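# Who Gets the Spratlys? What I Learned From a Term of Reading Claims

*Project report, Intro to International Relations*

I picked this topic because I thought it would be easy. A bunch of tiny islands and reefs, several governments that all want them, one court ruling, done! I figured I'd have the whole thing wrapped up in a weekend and then spend the rest of the term on formatting. Well, my first outline lasted four days.

My question started out as "who owns the Spratly Islands?" and my instructor wrote "according to whom?" in the margin, so that became the question. I narrowed it to how three of the claimants — the Philippines, Vietnam and Malaysia — explain their claims to their own people, and whether those explanations leave any room for a deal. China comes up all the time, obviously, but I didn't try to cover its side in full (there's a whole library shelf for that and I don't read Chinese).

## What I did

I collected 24 pieces of writing: speeches, school textbook chapters in translation, newspaper editorials and a few government statements. I read every one twice. The first time I just read, and the second time I marked each sentence that gave a reason for the claim. I ended up with 992 marked sentences in a spreadsheet, and yes, I did drop my laptop on the stairs at sentence 600-something and lose an afternoon's work.

Then I sorted the reasons into groups. I tried seven groups at first and it was a mess, so I went down to four: history, distance from the coast, law, and what I called "feelings," meaning anything about pride, sacrifice or national honor. My roommate said "feelings" wasn't a serious label, but I kept it and I'm glad I did.

For background I leaned on the Law of the Sea convention (UNCLOS) and the 2016 arbitration award in the case the Philippines brought against China. I want to be careful with that one, because I got it wrong in my draft. The tribunal didn't decide who owns any of the islands. It wasn't allowed to. It looked at what kinds of sea zones the features can create, and it found that none of the Spratly features gets a full exclusive economic zone. I had written that the Philippines "won the islands," and I'd like to thank the red pen for catching it before this version.
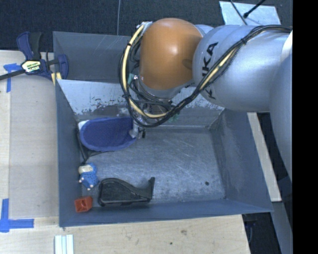
*KUKA arm over the metal bin.*

## What I found

Legal reasons showed up most in the government statements, which I expected. They almost disappear in the editorials. The textbook chapters love history, and they love it in a particular way: the story usually starts with a map, and the map is always older than the other country's map. After a while I could guess the next paragraph before I turned the page.

The part that surprised me was the distance argument. I thought it would sound dry, but it's the one that turns into feelings the fastest. "It's close to us" becomes "it's our backyard," and then "our fishermen have always gone there," and by the end of the paragraph somebody is standing guard over a reef in the rain. The fishing families are real, and I think they deserve more space than they got in my sources, where they mostly appear for one sentence and vanish.

I also looked for any sentence suggesting that something could be shared: fishing grounds, research, fuel, rescue work. There were very few, and they were nearly all in the driest documents, the ones I'm pretty sure only students read.

## The classroom negotiation

In March of last year our section ran a negotiation game with made-up countries so that people wouldn't just repeat the news. Griria and Ravus both claimed the Ásgeirsdóttir Bank, and I was on the Ravus team. We had a great plan for joint fishing permits, and Griria liked it too! Then each team had to write a short speech selling the deal to its own public, and both speeches sounded like surrender when we read them aloud. The talks fell apart in the last ten minutes, over the wording.

I went back to my spreadsheet after that and it made a lot more sense to me. If leaders spend years saying a place is sacred, they can't easily come home with half a fishing permit.

## Problems with this project

My sources were all in English or translated, so I missed jokes, tone and probably a lot of local radio. I marked the sentences by myself, and a second reader would surely have put some of them in other groups. I also had more newspaper pieces from the Philippines than from the other two, simply because they were easier to find in English.

If I did it again I'd start with the fishing towns and read outward from there. I'd also back up the spreadsheet.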